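Folding on the couch instead of the table

By Elis Beddoe
October

I moved the laundry folding from the table to the couch last month. The table is 900 mm wide, and sportswear slides on the varnish. Gray woven upholstery has enough grip to hold a hem still. 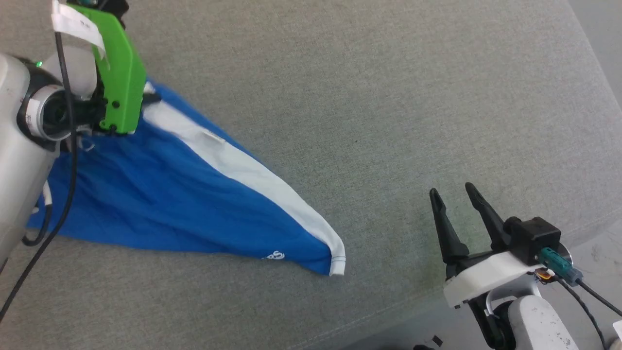 Polyester is the hard case. It creases easily and springs back if the fold is under 200 mm long. I pull one corner out first, flatten from there, then make 2 folds – never 4.

Cotton needs none of this.

Last updated: October

Related posts
Sorting by fabric weight
Allby drying rack, measured
Shelf spacing for T-shirts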